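Picking Up a Cluttered Floor: What a Tidying Robot Study Can Teach You

Household tips, posted 2021-01-31

Last December I read through the results of a small tidying study called Zunenik, run by Danuta Piątek and two colleagues at the Skedden workshop. They wanted to know in what order a one-armed robot should clear a messy floor. All of the work was done in simulation, in made-up rooms with wood floors, ordinary furniture and ordinary litter. Most of it carries over to a person with two hands and a bad back, so I have written up the parts I now use at home.

How the study worked

The team built 100 cluttered rooms and had the robot clear each one three ways. The first way was nearest item first. The second was largest item first. The third, which they call Mosquera ordering, looks for whatever is lying in front of or on top of something else and takes that first, even if it is small and even if it is a little farther away.

A run counted as clean if everything got picked up and nothing was knocked under the furniture. Nearest-first gave 29 clean runs. Mosquera ordering gave 70. Largest-first did worse than I expected and landed between the two, much closer to the low end. Big items get dragged across small ones, and the small ones end up under a cabinet.
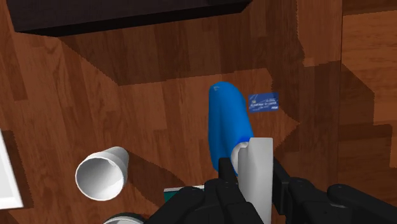
Flat things were the hardest for every method. A bank card on a wood floor has almost no edge to grab, and pushing at it only slides it along. The gripper did best when it slid the card up against something fixed and tipped it there. You can do the same with a baseboard. If your fingernails are short, press down on one end of the card with a damp fingertip and lift from the other.

Paper cups come next. On its side a cup rolls in a curve, so going after it from the mouth end usually sends it around in a half circle. Take it across the middle with a light grip. The robot crushed a lot of cups before the team lowered the grip force, and the write-up says the lower setting was good enough for nearly everything else on the floor.

Shadows

Dark patches next to low furniture caused trouble too. The robot missed more items in shadow than in open light, and dark items were missed most. The team got some of that back by taking a second view from a different angle before moving on. At home I set a flashlight on the floor and point it along the boards. Coins, cards and screws stand out right away.

What I changed

I start with whatever is in front of or overlapping something else. Flat items go in a shirt pocket as I find them, so they do not get set down again. The open middle of the floor comes after that, and the edges of the furniture last, with the flashlight. I keep one bin by my foot and do not sort until the floor is clear - the study did the same, and sorting while picking up nearly doubled its time.

One caution. These are simulated rooms. A Proltness arm is supposed to repeat the test on a real floor, and Piątek writes that she expects lower numbers there, mostly on account of the cards. Rugs were left out altogether, so I can't say how any of this works on carpet.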